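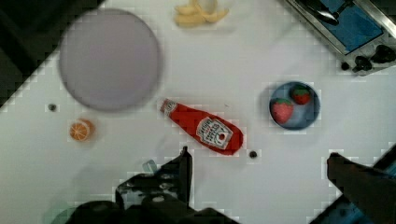
Fig. 1. Toy food on a white tabletop, with a plate, a halved orange and a red ketchup bottle.

Sitting at the Same Table: How a Small Tenants' Rights Network Runs Its Yearly Gathering

Student project report, Community Organizing and Public Life
Manuela Dal Bello

1. How I came to this topic

When our class was asked to pick an organization and follow it for a semester, I already had one in mind, though I was a little shy about saying so. My aunt has rented in Wisgate for most of my life, and for years she has talked about the renters' gathering the way other people's aunts talk about family reunions. I had heard about the soup, the arguments over the microphone, and the year the heat went out. What I had never heard was what the thing was for, or whether anything came of it once everybody went home. So that became my question: what does a yearly gathering do for a political network that has very little money and no paid staff?

The network is called the Wisgate Renters' Circle. It links tenant groups in Wisgate with smaller ones in Callik and Morelli, the two towns up the river. Its gathering takes place every October in the Wundel Building, which used to be a shoe warehouse and still has the freight doors to prove it. I attended the whole thing this fall, from the coffee on the first morning to the stacking of the chairs, and I went to the planning meetings beforehand as well.

2. What I did

I sat in on 4 planning meetings, which were held on Thursday evenings and always ran long. I interviewed 10 people, most of them at their own kitchen tables, and I handed out a short paper survey on the last afternoon of the gathering. I got 27 surveys back, which pleased me very much, given that people were putting their coats on when I came by with the pencils.

I should say plainly that I was not a neutral visitor. People knew whose niece I was. I think this opened some doors for me, and it may have closed one or two, especially with the Morelli group, who feel that Wisgate people run everything (more on that below). I wrote my field notes the same night whenever I could keep my eyes open, and the next morning when I couldn't.

3. How the gathering is put together

The program is made of three kinds of sessions. There are workshops, where somebody who knows a thing teaches it: how to read a lease, how to ask for a repair in writing, how to speak at a town council meeting when your allotted time is short and your hands are shaking. There are caucuses, where people from one town or one kind of housing meet by themselves. And there is the open floor, which takes up all of the last afternoon and is where the network decides what it will work on in the coming year.

I had expected the workshops to be the heart of it, and for newcomers they probably are. The lease workshop was so full that people stood along the back wall. But the members who had been coming for years hardly went to workshops at all. They sat in the hallway and talked! At first I wrote this down as a problem. By the second day I had started sitting in the hallway too, and I heard more there about which landlords were selling, which council members were wavering and who had stopped speaking to whom than I did in any room with a sign on the door.

The caucuses were harder for me to study, because I was only invited to some of them. The Callik caucus let me sit in as long as I took no notes, and I kept to that, so nothing in this report comes from that room. The mobile home park residents met separately for the first time this year, and one of them told me afterward that she had attended three gatherings before she heard anyone else mention lot rent.

4. The open floor

I want to spend some time on the open floor, because it taught me the most. Anyone may bring a proposal. It is read aloud twice, people line up to speak for or against, and then there is a vote by raised cards. Four proposals came up this year, and two of them passed.

The longest debate was over whether to endorse candidates in local races. Those in favor said that the Circle does the work of turning out renters to vote and then gets nothing to show for it. Those against said that half the members would leave if the network started telling them whom to vote for, and that a council member who has been opposed once will never return a phone call again. I went back and forth the entire time, and I still do. The proposal lost, though not by a wide margin, and a substitute passed in its place: the Circle will send every candidate the same list of questions and print the answers in full.

The other proposal that passed moves next year's gathering to Morelli. This was a bigger moment than the wording suggests. The Morelli delegates have been driving down the river since the start, and they have asked for a turn more than once. A man from Wisgate stood up and worried aloud about parking, and a woman from Morelli answered that she had been worrying about parking in Wisgate for years. There was a great deal of laughing, and then the cards went up.

5. What the surveys said

On my survey I asked what people would take home with them. Most wrote down a person's name or a phone number before they wrote down any skill. I also asked whether they planned to attend a council meeting before winter, and 36 was the figure the organizers had been hoping for across the three towns. My surveys can't say whether they will reach it, as I only heard from those who stayed to the end, and those are surely the keenest ones.

The most common complaint was the schedule. Parents wanted the open floor moved to the morning, and people who work nights wanted exactly the opposite. Several people asked for interpretation in every session instead of only the large ones, and I would agree with them — I saw two families leave the lease workshop early, and I wish I had gone after them to ask why.

6. What I would do differently

I would start earlier, and I would spend more time in Morelli and Callik before the gathering. Nearly all of my interviews were in Wisgate, and it shows. I would also talk to people who used to come and no longer do. I have the names of a few, and my aunt has offered to call them for me, although I think I had better do that myself.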